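How do I get a polished metal bar back to mirror shiny?

Asked by Mihret Mersha, Apr 17, 2026

I picked up a few lengths of round metal bar from a shop clearing out its stock in Fladton, and I want to use them as uprights on a small shelf unit in my hallway. Two of them are gorgeous. The others have gone cloudy, with greasy marks that just smear around when I go at them with a dish towel (and now there's lint everywhere too!). I don't know if they're chromed or solid steel, the guy selling them didn't know either. Do I need a special polish or am I going to wreck them?

3 answers

tallpete_saltau
Windex.

Rendum
Please don't start with polish! Start with warm water and a drop of dish soap, rinse, then wipe with rubbing alcohol on a microfiber cloth. Go lengthwise, end to end, and flip the cloth a lot. I did the towel rails in our old place in Saltau this way every December before my in-laws came, and most of the "cloudiness" was old hand lotion and hairspray.

If it's still hazy after that, try a magnet. That won't tell you whether it's chrome, but look hard at the cut ends. If the shiny part is a thin skin over a duller metal, it's plated and you should stick with a soft chrome cleaner. Solid stainless can take more rubbing.

When a bar is really well polished you get long clean streaks of light and dark running down it, bright white in one place and nearly black in another. Dark parts aren't dirt, so don't scrub at them like I did.
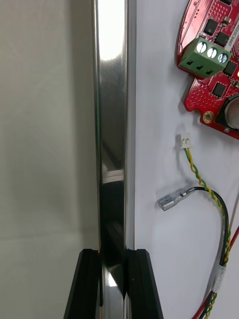 Photo: Rendum

See how strong the black is in the lower half there? It's only reflection. Move your head and check again before you reach for the cloth.

Aksoy
Agree with the soap and alcohol. I'd add that up to 200 grit sandpaper is way too rough for this, somebody told me to use it on a curtain rod once and I had scratches you could feel with a fingernail. Wear cotton gloves when you put the shelf together or you'll be cleaning it all over again.

7 people found this helpful
6 comments · 2 shares

Related questions
Getting sticker glue off a chrome faucet
Can I cut a towel rail with a hacksaw?
Best cloth for stainless steel fridge doors
Rust spots on shower rod, save or toss?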